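Stirkham Adds Speckled Cup and Salmon-Pink Plate to Culus Tableware Line

Phillips, August. Stirkham, the tableware manufacturer based in Phillips, has added a tall cup and a flat plate to its Culus line for cafeterias, break rooms and small food service counters. Both items enter the catalog this month and can be ordered by the case through the company's distributor, Trinisport.

The cup is supplied in speckled gray only. The plate is supplied in salmon pink, with further colors under review for the next production run. The two items share a case size of 37 and can be mixed on a pallet. Existing Culus bowls and saucers remain in the catalog without changes to dimensions or item codes.

The color pairing was settled at the Stirkham sample room, where tableware is set out on dark gray fabric in front of a black curtain. The dark surroundings limit reflected color, which makes small differences in surface tone easier to compare between batches.

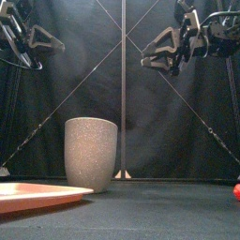 Cup: Form and Stacking

The cup was drawn tall to reduce the area it takes up on a tray. Stirkham specifies a maximum stack of 6 for storage on open shelving. Higher stacks are permitted only in the divided racks sold separately under the Culus name.

The speckle is part of the surface finish and varies from piece to piece. Customers who need a closer match within one delivery should state this on the order form, and the warehouse will pick from a single batch where stock allows.

"Operators told us that plain gray showed every mark left by a spoon," said Bethel Tefera, product manager for Culus at Stirkham. "The speckled finish was the one they kept asking to reorder during the trial, so that is the one we tooled up for."

The trial ran at 17 sites with counter service. Each site received cups and plates from the same batch and returned a record of breakage, staining and stacking problems at the end of the period. Stirkham received 151 separate comments, most of them on storage height and handling at the return counter. The rim of the cup was revised before the catalog version was released.

Sample Room and Surface Checks

Every new Culus batch is sampled at the Phillips site before release. Pieces are viewed against the black backdrop, where a slim metal pole stands upright on a small triangular foot. Color is compared against a retained reference piece, and the result is entered on the batch card along with the kiln number. A batch that falls outside the reference is held for a second viewing by a different inspector.

"We hold the reference pieces for as long as the color is sold," said Sosina Gidey, who runs the sample room. "A customer who adds plates in a later year should get plates that sit next to the old ones without a visible step in color."

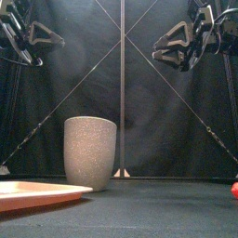 Ordering and Availability

Cases ship from the Trinisport warehouse. Orders received before noon on a Tuesday leave with that week's truck; later orders move to the following week. Sample sets of one cup and one plate are available to trade customers on request and are credited against a first order.

Replacement pieces can be bought singly by customers with an open account. Care instructions are packed in each case and are also printed on the inside of the carton lid.

About Stirkham

Stirkham makes tableware for food service customers under the Culus name. Design, glazing and inspection are carried out at the company's site in Phillips.

Press contact: Bethel Tefera, Stirkham, Culus product office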